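Covering a table with paper for a sandwich lunch, will it stain underneath?

Posted by Danuta Makowska, 11 November 2018

Doing lunch for my daughters club, borrowed white tables, have to go back clean. Thinking brown paper over the top. Does mustard soak thru? Tape or no tape? Tried cloths in June, never again.
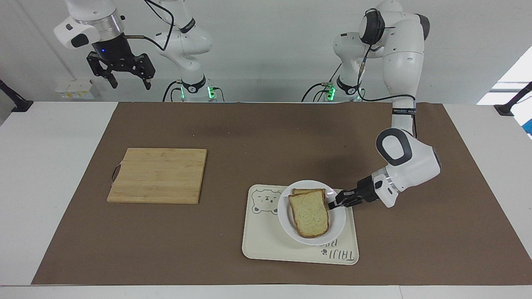

Photo: Olanrewaju Yusuf

Need to order today if poss. The hall is in Grestumholm so no big stores close by.

Ryszard Kaczorowski
Paper is fine for dry stuff. Bread, chips, whatever. For anything wet double it up and wipe spills right away. Dont tape to the tabletop, tape underneath. Masking tape comes off, packing tape leaves goo, ask me how I know. We buy the long roll, 104 feet, lasts 3 lunches.

Keep the bread on plates or a board, the paper sheds a bit if you cut on it.

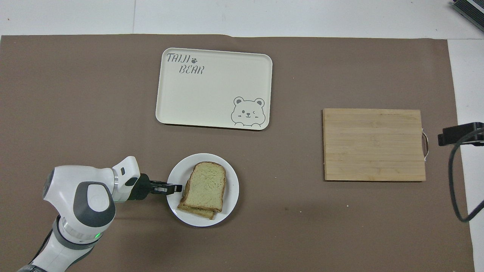
Edmund Wilczyńska
Mustard WILL go thru if it sits. Beets too. Put a cheap plastic sheet under the paper, cut it smaller so it doesn't show. If it's already stained try baking soda and a damp rag, leave it ten minutes. No bleach on the edges, went yellow on mine.

Olanrewaju Yusuf
just use trays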